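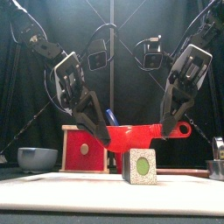 Two-armed machines can now attempt a fair range of kitchen and packing chores, but few can be left to finish them, according to a report released on Monday by the Jesdale test workshop. The report covers 2292 attempts at 108 short chores, all carried out at a table by a pair of fixed arms with simple grippers. Kitchen items accounted for most of the difficult cases. A vessel such as the red one, with its rounded bowl, narrow spout and long flat handle, gives two grippers very little common ground: one has to work near the rim while the other deals with the handle, and any disagreement between them tilts the whole object. Plain bowls and boxes caused fewer stoppages.

The work was paid for jointly by Lirkmont, which runs canteens, and Gorham, a packing firm. Both wanted to know whether a bench-mounted pair of arms could take over light duties between shifts. The report's answer is a qualified no. Of the 108 chores, 13 met the standard set for unattended use, and most of those were transfers of a single rigid object from one marked spot to another.

Rodrigo Henriques, who led the tests, said the figures should be read with care. "A chore that works on a clear bench may fail when a second bowl is put beside it," he said. "We scored the chore as a person would find it, with other things standing nearby."

Chores needing both arms at once were scored separately. Thin, flexible items were the slowest group, as the arms must hold them under tension without pulling them free. In work of this kind the grippers come close together over a metal plate, with a thin red strip stretched between them, and the control software has to manage the gap between the wrists as well as the pull on the strip. The report recommends that such chores keep a person within reach of the stop button.

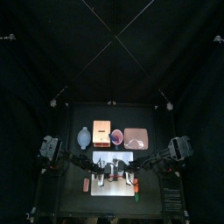
## What happens next

Lirkmont will trial 3 of the approved chores at its Morais site in November, during the quiet period after lunch service. Staff will reset the table between runs and log each stoppage by hand. Gorham has put off a decision on its packing line until the flexible-item tests have been repeated with softer finger pads.

The workshop has not published a cost per chore — Henriques said the time spent on resets would make any such figure misleading at present. A second report will cover washing up and the sorting of mixed cutlery.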